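Home Stories Ask Us Make Something Grown-Ups

How Do You Teach a Robot to Pick Up a Spoon?

By Fidelina Escobar
10 December 2025

My niece asked me what I do all day, and I said, "I help robots practice." She thought I meant soccer. So let me tell you what I meant, because it's one of my favorite things to talk about (ask my family!).

Think about how you learned to pick up a spoon. Did somebody hand you a list of rules? Move your arm six inches, bend your elbow, squeeze your thumb? Nope. You grabbed at spoons, you missed, you dropped them on the floor, and you watched the big people at the table do it. After a lot of tries, your hand just knew.

The robots I work with learn in a way that's a little bit like that. They need examples, and they need heaps of them. An example is a recording of somebody doing the job from start to finish. It has two parts. One part is what the robot's camera sees. The other part is how the robot's arm and fingers move at each moment. Put them together and you get something like a flip book with notes on every page: when things look like this, move like that.

So who makes the examples? Me! Well, me and Jui-lin Tai, who sits across from me and is much better at it than I am. We hold a controller, and when we move our hands, the robot's hand moves too. When I squeeze, its two fingers close. When I let go, they open up wide. It feels like a video game where the only level is "put the spoon in the cup."

And sometimes it really is inside a computer. We have a pretend kitchen called Bronar, and everything in it is drawn by the computer, even the robot. I love Bronar. If I knock a cup off the counter there, I press a button and it comes right back. You can't do that with my mug at home.

We also get to change things in a snap. One time the counter is plain white, and the next time it's dark brown marble with pale squiggly lines running all over it.

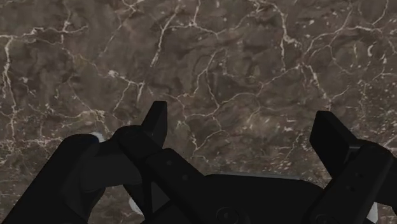 Why bother changing the counter? Imagine you had only ever seen spoons on a blue table. Then one day you go to a friend's house and the table is green. You'd still know it was a spoon, right? A robot might not! If every example has a blue table, it can get the idea that blue is part of the job. So we mix up the counters, the lights, the cups and the spots where the spoon begins.

Last August, Jui-lin and I made 359 examples of the spoon job. Some were pretty bad. I bumped things, I went the wrong way, I sneezed once and sent the arm way up in the air. We watch the recordings again afterward and take out the ones that would teach the robot silly habits. The sneeze had to go.

Then the computer studies the ones we kept, and we let the robot try by itself. The first time I watched, it reached down very slowly and closed its fingers on nothing at all. We gave it nearly 100 more examples and tried again, and that time it got the spoon! I yelled so loud that Jui-lin spilled her tea.

Next up is forks, and I've been told forks are harder.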